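4. Surface lightness and reported eye strain

4.1 Background to the measure

Most guidance on workroom lighting is written in terms of the light that falls on a horizontal plane at table height. This is convenient for design, and it can be checked with a hand meter. It says little about what the worker sees. The light that reaches the eye depends on the surfaces that send it back, and two rooms with the same light on the table can look very different if one has pale floors and the other has dark ones. The earlier sections dealt with the lamps and with daylight. This section deals with the surfaces.

We use the term surround for everything within the normal field of view of a seated worker other than the task itself and the tabletop it rests on. In practice the surround is made up of the floor, the lower part of the nearest wall, and any stored goods or trays close to the hands. The floor usually takes the largest share when the worker looks down, and for this reason it was given its own term in the model. Ceilings were left out. They matter for the overall impression of a room, but they are rarely in view during close work.

4.2 Sites and collection

Responses were gathered at three buildings, referred to by their local names: Asero, Burska and Ban. All are used for light bench work such as sorting, labeling and small repairs. Asero has pale vinyl flooring throughout. Burska has dark carpet tile in most rooms and bare concrete in the stores. Ban is mixed, with floor coverings changed at different times and no common color plan. The lamps in all of the buildings were of the same type and had been replaced in the March before the survey, so differences in lamp age can be set aside.

A total of 351 usable responses were returned. Each respondent rated eye strain at the end of a shift on a scale of seven steps and marked on a plan where he or she had been seated. Forms without a marked seat were dropped, as were those from workers who had changed tables during the shift. Surface readings were then taken at each marked seat with the table cleared and again with the usual goods in place. The second reading is the one used below unless stated. Readings were entered in the Dranditau sheet, which holds one row per seat and was closed on 4 Jan 2018. Later corrections to seat numbers were made by hand and do not affect the lightness values.

4.3 Results for floors and tabletops

Floor lightness on its own was a poor guide to reported strain. Workers over pale floors did not report less strain than those over dark floors once the light level on the table was held steady. The same was true of tabletop lightness taken alone. What did track the ratings was the difference between the two. Where a pale tabletop stood on a dark floor, ratings were higher than where both were pale or both were dark, and the effect was strongest for workers seated close to the table edge, where the step from one surface to the other lies near the line of sight.

The pattern was clearest at Burska, where nearly all of the tables are light and nearly all of the carpet is dark. It was weak at Asero, as would be expected from the narrow range of floor readings there. At Ban the direction was the same, but the spread was wide. Part of this spread may come from daylight, which reaches more of the tables at Ban and shifts during the day.

Tabletop sheen was recorded on a coarse scale of dull, medium and bright. Bright tops gave higher ratings at every building. The effect did not depend on floor lightness and was treated as separate. It is likely that the workers were responding to the reflected image of the lamp, and several wrote as much in the margin of the form.

4.4 Goods and containers on the table

Containers had been expected to add noise to the readings and little else. The comparison of the two sets of readings suggests otherwise. Mid-gray containers placed on a pale tabletop lowered the average lightness of the near field and brought it closer to that of a dark floor. Ratings at those seats were lower than at similar seats with white or clear containers. The difference is small and should be treated with care, as containers were not assigned to seats by us and may go along with the kind of work being done.

Finish matters here as well. A matte wall inside a container spreads the light and shows few highlights, while a polished one can show a bright streak that moves as the head moves. Even matte metal will show small bright points, usually low on a wall. These were too small to be picked up by the meter and are not part of the lightness value. We do not know whether they contribute to strain. Figure 3 illustrates the combination of light tabletop, gray container and dark carpet discussed in this section.

4.5 Limits of the surface readings

The readings describe surfaces as they were when measured. Wear, dirt and cleaning all change lightness, and carpet changes more than vinyl. Color was not recorded. Two surfaces of equal lightness but different color were treated as the same, which is common practice but may hide a real effect where strongly colored floors are used.

Figure 3. Light wooden tabletop with gray bins against dark charcoal carpet.
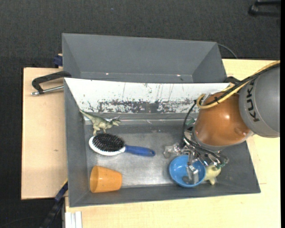

A further limit concerns the seat as the unit of analysis. Workers lean, turn and stand, and the surround shifts with them. A reading taken from one head position will overstate the share of the floor for tall workers and understate it for those who sit low. Seat height was noted at Asero only, and the correction it allows was too slight to change the order of the results.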